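I'd been putting off buying a proper floor cleaner for years, mostly because our hall and front room are tiled right through and I'd convinced myself that a string mop and a bucket did the job. Then the bucket cracked in June, halfway through the kitchen, and I ordered the Zaltar spray mop from Verstraete that same evening (still in wet socks!).

It comes in three pieces that click together, and the handle is a good length – I'm tall and my back usually complains after one room. The bottle holds 420 ml, enough for the whole downstairs if you don't go mad with the trigger. The pads wash well at 50 degrees, though mine have gone a bit bobbly at the corners.
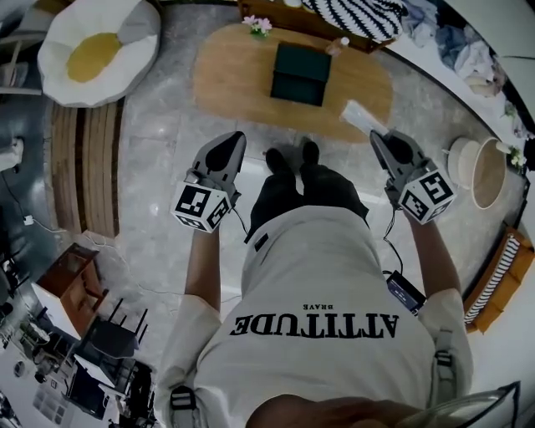

Review by the home editor, Wendcombe Household Pages
May 3, 2018

Marble-patterned tiles in grey are terribly good at hiding crumbs and terribly bad at hiding smears, so streaks were my big worry. With the cleaner Verstraete put in the box I got plenty. I swapped it for plain warm water with a drop of vinegar and the difference was huge, hardly a mark even with the sun coming in low.

Grout is another story. The pad skates straight over it, and I still end up on my knees with an old toothbrush. My sister has the Tumier one with the little scrubbing strip and hers does lift more out of the lines, but it's heavier and the trigger squeaks.

Getting under the sofa is easy, as the head lies nearly flat. Round the loo, less so – it's too wide and you have to come at it sideways. I'd also like a hook on the handle, please, because mine slides down the cupboard wall every single time I shut the door.

Would I buy it again? Yes, but I'd get spare pads in the same order. Two isn't enough if you've got a dog.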